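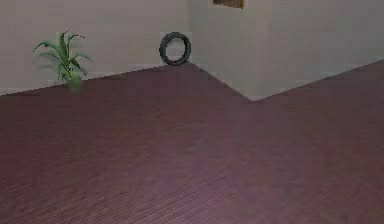 Computer-generated interior

Storklow Warm Homes
Progress report to the Nindden Fund
January 28, 2022

1. Where we are

The grant pays for draught-proofing, floor insulation and small heating repairs in 56 older houses in Storklow and Encombe. Work began in July. At the date of this report 41 houses have been surveyed and 30 have been finished. The remaining surveys are booked, apart from a few where we have not yet had a reply from the landlord.

We are behind the plan agreed with you, which had all the surveys done before Christmas. The gap is mostly in Encombe. Storklow is close to where it should be.

2. Work done

Most of the finished houses had the same set of jobs: brush strips and seals on outside doors, repairs to sash windows, a chimney balloon where the fireplace is not used, and a lagged loft hatch. Safavi carried out all of this under the contract you approved, and has kept to the prices in it.

Floors have taken longer than anything else. The houses in the Storklow terraces have suspended timber floors with a gap underneath, and in many of them the cold comes up through the boards and along the skirting. Where there is enough height below, the fitters work from underneath and the household can stay in. Where there is not, boards have to be lifted one room at a time and the furniture moved. We had allowed one day per room for this. Two is nearer the mark once the boards are back down and the edges sealed.

Air bricks have been kept clear in every house. In several they had been blocked by earlier work or by raised flower beds, and opening them up was added to the job. It is cheap to do but it was not in the original list, so we have shown it on its own line in the accounts.

3. Problems and delays

Materials. The wood fibre batts specified for the floors were out of stock for most of the autumn. We agreed a mineral wool product with Safavi for the houses already started and went back to wood fibre when deliveries picked up. The change was noted in our last email to you and made little difference to the cost.

Damp. In 8 houses the surveyor found damp that needed to be dealt with before any insulation could go in. Leaking gutters were the usual cause, with one failed shower tray. Gutter repairs are within the small works budget and are under way. The shower tray is the landlord's to fix and we are waiting for a date.

Access in Encombe. More of the Encombe houses are rented than we thought when we wrote the bid, and written consent is needed from each owner. Some owners live abroad. We now send the consent form with the first letter and do not wait for the survey, and replies have been quicker.

Illness. Covid cases among the fitters stopped work for the second half of December. Visits were moved to January and all of those have now taken place.

4. What households have told us

Each household gets a short call a month after the work. Most say the front room is more comfortable, and several have mentioned that the hall is quieter as well. Complaints have been few - two doors that stuck after new seals were fitted, and a scuffed stair carpet which Safavi has paid to have cleaned.

We cannot yet say anything useful about bills. Prices have moved too much, and there has not been a full winter to compare. Meter readings are being taken in all finished houses where the household agreed, and will be in the final report.

5. Money

Spending is under budget for the period because fewer houses have been finished than planned. Cost per house is slightly over, and the extra is nearly all labour on floors. We expect to cover it from the contingency. No change to the total is requested.

6. Next steps

- Finish the outstanding surveys, Encombe first
- Complete gutter repairs and return to the damp houses when readings are satisfactory
- Reprint the household leaflet with the longer time for floor work
- Send you a revised timetable for the remaining houses

We would like to move the end date back by two months to allow for the delays in section 3. The request form is attached with the spending sheet.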